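Quitting the Garage at 30: Declan Treloar on Fixing Bikes in People's Kitchens

2023-05-26 | 19 comments | 107 shares 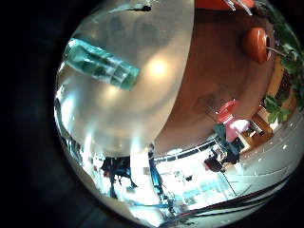
Declan Treloar would like everyone to stop buying new chains. Or at least stop buying them before they've cleaned the old one, which in his view is most of us, me included. He looked at my bike before he looked at me.

He does house calls. You phone, he turns up with two bags and a folding stand, he fixes your bike wherever there's floor. Kitchens mostly. "People apologize for the kitchen," he says. "I've worked in a stairwell with a dog on my foot. Your kitchen is fine."

We talked at his place in Hilcombe, with the phone going every few minutes. He let most of the calls ring out. One he took, a woman with a stuck seatpost, and he told her to leave it alone until Thursday's weather cleared, then corrected himself, leave it alone full stop.

Before this it was cars. He went into a garage straight from school and stayed until he was 30. Good garage, he says, no complaints about the boss. Bad knees, though, and worse mornings. "I'd sit in the van outside with the radio on. Ten minutes. Then it was twenty. You get to twenty and you should probably have a think."

The think took a while. He sold the van, which he now regrets, and bought tools, which he doesn't. First August he had 3 customers. One was his aunt.

What changed? Brakes, he says. The bike shop out at Hamel closed its workshop and kept the sales floor, and suddenly a whole lot of people had bikes that wouldn't stop. He put a card up in the bakery. BRAKES, it said, and a phone number. No name on it. "Someone rang and asked if I was called Brakes."

He's fussy about pads. Uses Brakex on anything with a rim brake, and got quite worked up telling me about the cheap ones he takes off, glazed hard as a plate. For discs he'll use whatever the customer has, so long as nobody's been at the rotor with spray oil. People do that. To stop the squeak. "And it does stop the squeak," he says. "It stops everthing except the bike."

So what should a normal person be doing, a person who rides to work and home and isn't going to take up a hobby? He thinks about it for longer than I expected. Pump the tires once a week. Wipe the chain with an old sock. Squeeze both levers before you set off, every time, and if one comes back to the bar don't ride it. That's more or less the list. He doesn't think much of degreaser sold by the gallon. He doesn't mind if you never own a torque wrench.

He does mind about helmets on the handlebars. I got a couple of minutes on that.

The money is okay. Not garage money. He charges a flat fee for a visit and then parts at what he paid, and has been told by more than one person in the trade that this is stupid. Could be, he says. But he hates the bit where the customer is looking at a bill and trying to work out which line is the lie. One fee, no lines. Winter is thin. Last winter he did two days a week at a warehouse and will probably do it again.

Does he miss cars? The smell, a bit. And a lift. "You press a button and the thing comes up to you. With a bike I'm on the floor like a toddler."

He rides a steel Kerkis, older than he is, that came out of a barn with one pedal. Green once. He's been asked to sell it and gets short with people who ask. The wheels are newer, the saddle is horrible, he's put the gears down to a single one because he got tired of adjusting his own after adjusting everyone else's all day.

I asked about taking someone on. He's been turning that over. There's a kid from the next street who comes round and holds things, and is already better than him at truing a wheel, more patient anyway. But two people in a kitchen is a crowd. It would mean a workshop, and rent, and a door with hours on it, and then he's sat outside with the radio on again.

"Maybe a shed," he says. "I could go as far as a shed."

The phone goes. He looks at it, looks at my bike, which is still leaning on his fence with its awful chain. He picks up the phone and throws me a sock.

Comments

marlowe_p
He did my daughter's brakes in our hallway, took half an hour and showed her how to do the cable herself. She's now adjusted every cable in the house

Gus T
Parts at cost is nuts. Nice guy but he'll be back in the warehouse for good if he keeps that up.

oldspokes
Wrong about degreaser. Right about everything else. What year is the Kerkis??

Renny
Is he still taking calls from the Hamel side? Number on the bakery card has been torn off again.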